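Sorting small parts and hand tools: opaque, clear or mesh bins?

Posted in Storage and Workshop
Saturday, October 22, 2022

Suneck

I am setting up a sorting station on a timber-topped bench for a shared workshop. Incoming material is mixed: hand tools, cables and small plastic pieces. I have three open containers from different suppliers, one white, one clear and one black with openings in the sides. Each is meant to take one category, and the contents go to shelving at the end of the day.

Bench depth is fixed and I don't want to stack. Two things I would like settled before I buy more of any type:

1. Which container suits which category. At present the pliers go in the clear bin and the white cables go in the black basket. The cables tangle and ride up over the rim.
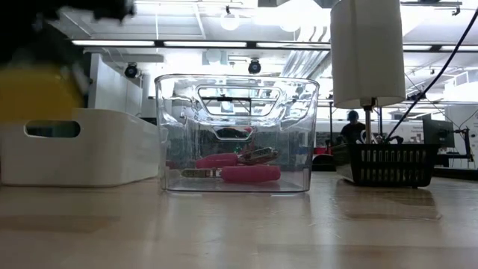
2. Whether the order along the bench matters. White is on the left, clear in the middle, black on the right. I have no strong reason for this order beyond habit.

Labels are possible but the previous ones peeled off within a month. Budget is $66 for the lot.

Flenska

Just get clear ones for everything. You can see what's in them. Problem solved.

Sulastri Govindasamy

I would not go all clear. I ran a parts room with 379 bin locations and we changed over twice, so I have had time to regret both decisions.

Clear bins are best for tools. The shape is identifiable from the side and a missing tool shows up without anyone lifting the bin. The drawback is scratching. Metal jaws dropped on a bare plastic floor will cloud it, so cut a piece of non-slip drawer liner to fit the base. Glossy walls also throw reflections under overhead lighting, and turning the bin a few degrees usually fixes that.

White bins are best for small coloured pieces. Yellow on white has good contrast and you can judge the fill level from above at a glance.

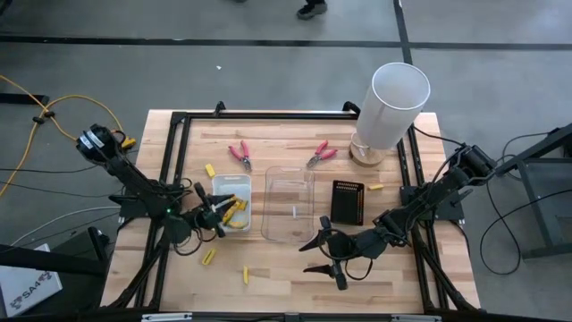 Small pieces also miss the target more often than tools do, so put that bin where the reach is shortest. For a right-handed person standing square to the bench that is normally the middle or right position – your left-hand spot is fine if the sorter is left-handed. Leave clear bench on the near side for strays and sweep them in at the end of the batch.

The slotted or mesh type is the right choice for cables, with two conditions. Coil each cable to a diameter smaller than the short side of the basket and secure it with a hook-and-loop tie. A 300 mm coil will never sit below the rim of a small basket. Secondly, do not let small parts into it, as anything narrower than the openings can fall through or jam.

On labels: adhesive fails on textured or flexible plastic. Use a tie-on tag through the handle cutout.

Sugeng Setiawan

Agree with most of the above. I would add that the order matters less than keeping it the same. Mark the bin footprints on the bench with masking tape and leave them for a couple of weeks. If people keep moving one, it is in the wrong spot.

For the cables, I gave up on baskets and went to wall hooks. It depends on how many you have – under a dozen, the basket is fine.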